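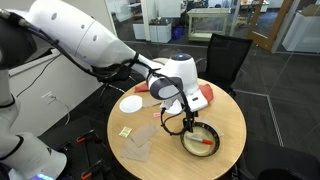 Marker laid flat across a dish, round table

Dry-erase markers fade long before they are empty – storage or cleaning problem?

Posted by Yevhen Bondarchuk in Office Supplies and Equipment

I look after supplies for a small office on one floor. We have four whiteboards: two melamine boards that came with the lease and two enameled steel boards from Zakwood, bought in December. All the markers are chisel tip, alcohol based, ordered in boxes of 30.

The markers write well for the first few days. After that the line goes gray and streaky, first in black, then in blue. Red lasts longer. I weighed a failed black marker against a new one from the same box on a postal scale, and the difference was small, so most of the ink is still inside. The caps click shut and I see no cracks.

At present the markers stand in cups, some tip up and some tip down, depending on who put them back. I have read that they should be stored flat and I have started doing this with some of them. I have also read that it makes no difference with newer markers.

The second issue is the boards. The melamine ones keep a faint image of old writing (ghosting) that the felt eraser does not remove. We clean them with the Sorkum spray, which is mostly water with some detergent. I mention it because the fading is worse on those two boards, and I am not sure whether I am looking at one problem or two.

What I would like to know:
Does storage position matter, and if so, is flat better than tip down?
Can the markers that have already faded be recovered?
Is the ghosting connected?

zhuravel_print
Posted in reply

Two problems, with some overlap.

Dry-erase ink is a pigment and a release agent in solvent, usually alcohol. The release agent is an oily or waxy component that keeps the pigment from bonding to the board. The pigment is a solid in suspension, so it settles. Stand the marker tip up and it settles toward the back of the reservoir, away from the nib, and you get a line that is thin in color but still wet. Tip down, the nib gets too much, and the first strokes are dark and slow to dry. Flat is the usual recommendation and it is a compromise between the two. Red and black use different pigments and may settle at different rates, which could explain what you see with red. I would not read much into it without a larger sample.

A marker that is dry at the nib from solvent loss looks different. The line is broken and scratchy, and the tip squeaks. From your weights, I would guess settling or a contaminated nib.

To recover a settled marker, cap it firmly, leave it tip down overnight, then lay it flat for a few hours. Write on scrap paper until the line evens out. If nothing has changed by the next morning, throw it out. Do not shake it with the cap off, and do not open the barrel to add alcohol. That thins the release agent along with everything else, and the marker will then stain the board.

The contaminated nib is your overlap. A board with old residue on it loads the felt with dust and dried pigment each time someone writes over a half-erased line. The nib glazes and stops feeding. Wiping it on a clean, dry cloth sometimes helps. On some models the nib can be pulled out with tweezers and reversed.

For the ghosting, wipe with isopropyl alcohol on a microfiber cloth, then with plain water, then dry. Test a corner first. Melamine is porous once the surface has worn, and after that no cleaner will fix it for long. The steel boards should not have this trouble for years.

Detergent sprays leave a film unless rinsed. I would stop using the Sorkum or follow it with water.

Drirberg482
Posted in reply

We just buy the cheap ones and throw them out. Storage never made a difference here. If the board is bad, replace the board.

k_lindqvist_av
Posted in reply

Agree with zhuravel_print on most of it, with one addition on the erasers. A felt eraser that has never been cleaned puts back almost as much as it takes off. Vacuum it or wash it, let it dry fully, and replace it when the face goes hard. We maintain boards in 32 classrooms, and washing the erasers did more for the ghosting than changing the spray.

On storage, a shallow tray works better than a cup simply because nobody can stand a marker up in it. Any dish or box lid will do.

I would not use melamine foam pads on melamine boards. They are a mild abrasive. They take off the ghost image and some of the surface with it, and the next ghost comes sooner.

Yevhen Bondarchuk
Comment on the reply by zhuravel_print

Thank you. I left six black markers tip down overnight. Four write normally again, one is better but still gray, one is unchanged. The alcohol wipe cleared most of the older melamine board – the area near the left edge is still marked and feels slightly rough, so I assume the surface is worn there. I have moved the remaining markers out of the cups and ordered new erasers.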